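ホーム　記事一覧　収納と備品　消耗品　連絡先
最終更新：7月

ゴミ袋は巻いたまま保管すべきである

ゴミ袋の保管方法は、家庭でも事業所でも、ほとんど議論の対象にならない。買ってきた包装のまま棚に置くか、一枚ずつ畳み直して引き出しに立てるか、空き箱に詰めて上から引き抜くか。どの方法でも袋は使えるため、比較する動機が生じにくい。しかし袋は毎日消費される品目であり、取り出しにかかる手間は確実に積み上がる。本稿では、黒色の薄手ポリ袋を対象に、巻いた状態での保管が最も合理的であるという立場をとる。

まず用語を整理しておく。ロール品には、袋同士がミシン目でつながった連続型と、一枚ずつ独立した袋を重ねて巻いた重ね型がある。また、芯のあるものとないものがある。平積み品を使用者が自分で巻き直したものは、以下では「手巻き」と呼ぶ。これらは取り出し方が異なるが、保管時の形状が円柱になるという点で共通している。本稿の主張はこの形状に関するものである。

畳み直しを支持する意見は根強い。私が以前、保管規則を担当したLoninsideの共同作業所でも、当初は三つ折りを二回行い、引き出しに立てる方式を採用していた。開始時の在庫は571枚で、これをすべて畳んだ。見た目は整ったが、運用は安定しなかった。薄いフィルムは折り目を保持する剛性が低く、隣の袋が抜けると倒れる。倒れた袋は口が開き、空気を含んで膨らむ。膨らんだ袋は隣を押し、列全体が崩れる。8日後には、引き出しの中は畳む前と区別がつかない状態であった。

原因は作業者の丁寧さにはないと考える。畳むという操作は、フィルムの層間に残った空気を折り目の内側に閉じ込める。折り目を増やすほど厚みは増し、その厚みは時間とともに戻ろうとする。一方、端から順に巻けば、空気は巻きの進行方向へ押し出される。きつく巻けば層間の摩擦も加わり、外周を一か所留めるだけで形が保たれる。工程数も少ない。 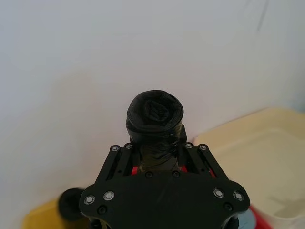
固く巻いた黒いポリ袋。端面に渦状の層が見える。

巻きの良否は端面で判定できる。層が中心に向かって詰まっていれば、保管形状としてはおおむね問題ない。中心部に多少のしわが寄ることは避けられず、これは欠陥に数えなくてよい。フィルムは紙と違って巻き始めに鋭い曲率を与えると必ずよじれる。側面のしわも同様で、平滑に仕上げようとして巻き直すのは時間の浪費である。確認すべき点は、中心に指が入るほどの空洞がないこと、層が軸方向に大きくずれていないことの二つに尽きる。

次に向きの問題がある。私は縦置きを推奨する。横置きで積むと下段の取り出しに上段の移動が必要になり、円柱であるため転がり止めも要る。縦置きであれば端面が上に並び、一本ずつ独立して抜ける。容器の深さは巻きの長さよりやや浅くし、上端が縁から出るようにする。出しすぎると重心が上がって倒れやすくなる。Pratholmの倉庫でこの方式に変更した際は、仕切りとして厚紙を入れただけで、専用の器具は購入しなかった。

容量ごとの区分は、巻きの太さに頼らず表示で行うべきである。袋の寸法が大きくても、フィルムが薄ければ巻きは細くなる。黒い袋は特に、外観だけでは容量の判断がつかない。容器の前面に容量を記した札を貼り、同じ容器に異なる容量を混ぜない。札の字は、薄暗い用具入れの中で読める大きさとする。

反論も検討しておく。Anca Filipは、巻いた袋は使用時に癖が残り、口を広げにくいと指摘した。これは事実である。特に重ね型の内側の数枚は癖が強い。ただし、口の一辺をつかんで一度強く振れば広がるため、作業時間への影響は小さい。彼女は、手袋をしたままでは巻きの端が見つけにくいとも述べており、こちらの指摘の方が重い。黒いフィルムは重なりの境界が視認しにくく、光沢があるとなおさらである。対策として、外周の端を指一本分だけ外側に折り返しておく方法を採っている。折り返し部は触れば分かる。

Radu Tănaseの反論は別の方向からのもので、そもそも巻き直す時間が無駄であり、購入時の平積みのまま箱から引き抜けばよいという。箱が破れず、最後の一枚まで引き抜けるのであれば、私もこれに同意する。現実には、取り出し口が裂け、残りが少なくなると二枚三枚とまとめて出てくる。余分に出た袋が箱に戻されることはまれで、用具入れの隅に丸めて押し込まれる。この丸めた袋の回収と巻き直しを含めて比較すれば、最初からロール品を購入するか、開封時に10枚単位で巻いておく方が手数は少ない。

なお、手巻きを行う場合は、底側から口側へ巻く。口側から巻くと、空気の逃げ道が塞がれ、太く柔らかい巻きになる。途中で緩んだときは、緩んだ位置まで戻して巻き直す。外から締めようとしてひねると層が軸方向にずれ、端面が円錐状に飛び出して縦置きができなくなる。留め具は輪ゴム一本でよいが、長期保管では輪ゴムが劣化してフィルムに付着するため、紙帯の方が望ましい。

Jitaruの事務所では、現在もこの規則を金曜日の補充時に適用している。手巻きの対象は平積みで納品された袋だけで、ロール品は芯の有無を問わずそのまま容器に立てる。使いかけの巻きは手前、未使用の巻きは奥に置く。奥の列が残り3本になった時点で発注する。

前の記事　次の記事　一覧へ戻る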